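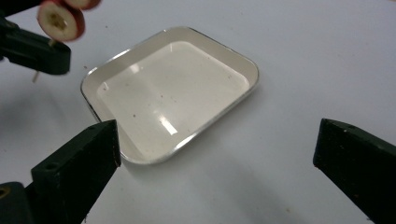 Trikley opened its pottery and enamel works to the public on 30th December, and I went along with Piyumi Majumder from our local history group. The tour starts in the old packing shed, where Habibur Khondokar gave a short talk on how the firm moved to Nasden and why it stopped making bathroom ware. Tea followed in the canteen, with fruit cake. The cake went quickly, and the cream tray with the silver rim had only a few reddish-brown specks left in it. After that we were split into groups and given ear plugs.

Our group had 27 people in it, which was too many for the glaze room. Those at the back could not hear much. Tharushi Amarasinghe, who led us, repeated the main points outside in the yard — a help, although it was raining by then.

The kiln hall was the best part. There are 6 kilns, two of them out of use, and the largest can hold up to 300 pieces at one firing. One of the older men on the staff showed us the log books, which go back 103 years. The early ones are in pencil and hard to read. Piyumi found an entry for a February flood that our group has been trying to date for some time, and she was allowed to copy it out.

The shop was open but had little stock. Parking is on the Weerakoon side, and the gate there shuts at four.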